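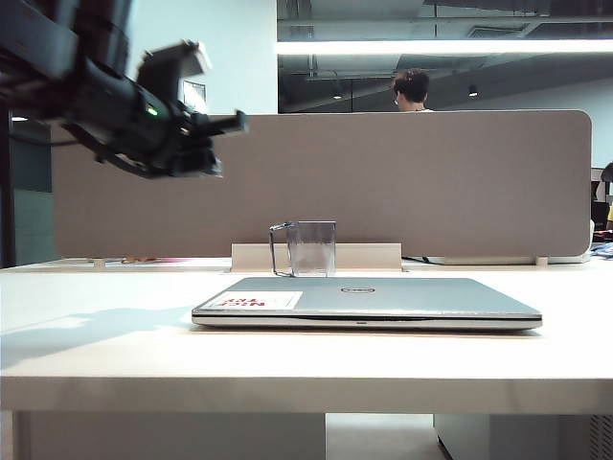 Oststead workshop notebook / desk screens / March, entry 12
Written up by: fit-out bench, late afternoon

Nendeck screen on the white desk, continuing from last entry. Taupe fabric one, long, rounded top corners. Leaving it on the desk for now, want to look at it with normal stuff in front of it and not just my tape measure.

Where we were: screen kept leaning toward the sitter. Not a lot, but you see it as soon as you've seen it once. Last entry blamed the desk. Put the straightedge on the desk first thing, desk is fine. So it's the clamp or the panel.

Took the white clamp bracket off, cleaned the jaw, put it back. Old bit of film still stuck inside the jaw from the packaging, folded double. Peeled it. That was most of the lean I think. Top edge measured 3 mm out over the height after that, was a lot worse before but I didnt write the old number down anywhere I can find it. Somebody check the back of the previous page, there's a scribble there that might be it.

Tightening order, for whoever does the next one:
Clamp on loose, panel dropped in, push the panel back until it touches all along. Then the knob by hand. Then a quarter turn with the key. Stop there. I went further on the test offcut and it left a dent on the underside you can feel with a thumb.

Fabric. Picks up lint. Ran the roller over it twice, came up ok. Pencil mark on the far side (mine, sorry) came off with a dry eraser, did not try anything wet. The Vasilakis swatch card has a cleaning code printed on the back but the card has gone walkabout again, last seen in the drawer with the hex keys. If the code says no water then we need to put that in the handover note before the Wuvus people get the desks, they wipe everything down.

Color: ok next to the white desktop. I'd worried it would go muddy. Under the window it goes more gray, under the ceiling lights more brown, either one is livable. The bracket being bright white bothers me more then it should. It's a big flat block and it sits right in the middle where your eye goes. Asked Vasilakis by email whether they do it in a darker finish. No reply yet.

Depth. This is the actual complaint from the first round so doing it properly. Bracket sits on the desktop, so whatever it takes up is desk you dont have. Desk is 70 cm deep. Screen on the back edge, bracket foot comes forward of it, then you have your things, then you need room for your forearms. Set it up with the Dell laptop closed and the clear mug to the left of it and worked from there.
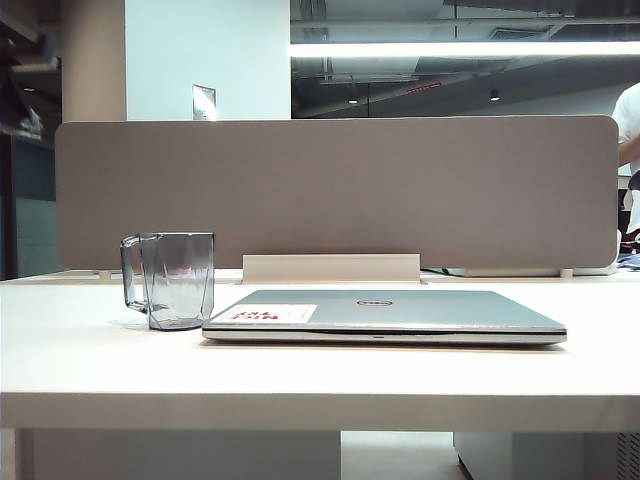 With the lid down there's plenty of room. Lid up is the question. Hinge side faces the screen, so open it and lean the lid back and the top edge travels toward the fabric. Tried the offcut of hardboard cut to lid size first, tipped back as far as I'd ever have a screen. Clears it. Would not want to go much shallower than this desk though, and the people who push the laptop way back to make room for a notebook are going to rub the fabric. Put it in the notes for Wuvus: laptop stays forward of the bracket.

Mug is in a good place as far as I'm concerned. Handle out to the left, so you pick it up without knuckles going into the laptop. Bad for right handers I suppose, reaching across. The square shape doesn't wander about on the desk like the round ones but it's see-through and on a white top you lose it, I've put my sleeve into it before. Not changing the mug. Just saying a coaster wouldn't hurt, and the desktop supplier wants coasters anyway.

Height. Seated, the screen hides whatever is straight opposite. Standing, you look right over it. Good, that was the brief. Phone calls still come straight over the top, nobody should be promising quiet. Its a thing to look at instead of a thing to stop noise, and the wording on the Nendeck leaflet is a bit hopeful there. I'd cross out "acoustic" in our own handover sheet.

Wobble test: leaned on the desk, shoved it with a hip, closed a drawer hard. Panel shivers at the ends and settles. Ends are further from the clamp than I'd like. A second clamp would fix it but then you have two white blocks and less desk. Try moving the single one off center? No – then the long side flaps. Leave it.

Cost note as I keep getting asked. Order line 283 on the Oststead sheet is the screen AND the bracket, they are not separate lines. Someone had added brackets again underneath. Struck that out in pencil, needs doing in the real sheet too.

To do
- drawer, swatch card, cleaning code
- chase Vasilakis on bracket finish
- felt pad under the bracket foot, thin one, see if it still holds. The thick felt from the chair legs is no good, tried it, panel went soft straight away
- peel the film out of ALL the bracket jaws before they go out. Write it on the lid of the box
- handover sheet: laptop forward, no wet wiping til we know, take out "acoustic"
- sort out who has the small hex key, the long one hits the desk frame

Later, 5:40. Checked the lean again after the day's knocking about. Still 3 mm. Fine by me. Drew a pencil tick on the underside next to the knob so we can tell if it's been turned. Next time start with the second desk, same order, film out first.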